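Notes for session 2 – Hand-me-down words: how households name things

These go with the talk, so if you missed the talk they will make about half as much sense. So-ying Kan has kindly marked the places where I rambled, and I've cut most of them.

## Where we left off

A family word is one that works perfectly inside the house and fails at the front door. Most of you brought one in. The class list now stands at 249 entries, of which a surprising share refer to the TV remote.

The Nurndale survey (handed out last time, please stop asking for copies) collected 583 words from households in Nurndale and Pledgate. Three kinds came up again and again:

- **Toddler leftovers.** A child says it wrong once, the adults find it adorable, and the child is now forty and still hearing it.
- **Place words.** "The Seidel drawer" is named for a furniture store that closed before anyone in the house was born.
- **Borrowings.** A grandparent's language survives in the kitchen long after it has left the rest of the house.

## Why the kitchen?

Kitchens are full of things with weak names. Everybody agrees on "fork." Far fewer agree on what to call the thing you drain pasta in, the end of the bread, or the cloth that is too old for dishes and too good for the floor. Where the standard word is shaky, a private one moves in and pays no rent.

Take the rack by the sink. In Pledgate answers it was the drainer, the drip, the strainer (wrong, but they were firm) and, in one house, "Grakport," after a vacation rental that had a nice one. A single household could use up to 10 words for it across three generations – and still leave the pans in the sink.
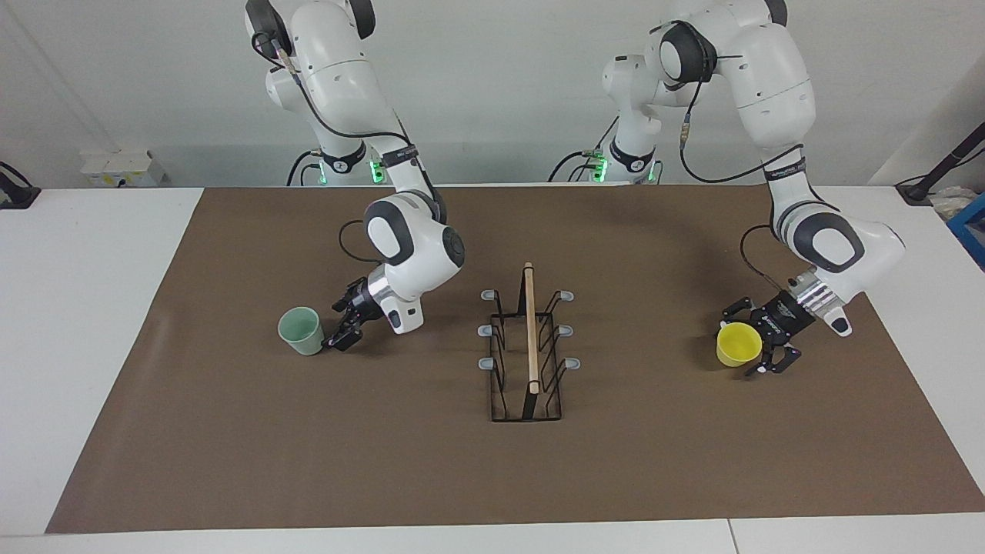

*Fig. 1. Plastic cups and a black wire dish rack. Write down your family's word for the rack before comparing with your neighbor.*

## Things to watch for when you collect

Ask people what they *say*, then listen to what they say when they're annoyed. The second list is better.

Don't correct spelling. Most of these words have never been written down, and the speaker is the only authority you've got.

Note who stops using the word when guests arrive. Teenagers usually drop it first and pick it up again in their thirties.

## For next time

Collect five words from one household other than your own. Give the speaker's age, the meaning, and the origin story, if there is one. If two relatives give different origin stories, take both and leave before dinner.

Final projects are due in October. Extensions go through So-ying Kan, who has heard the one about the printer.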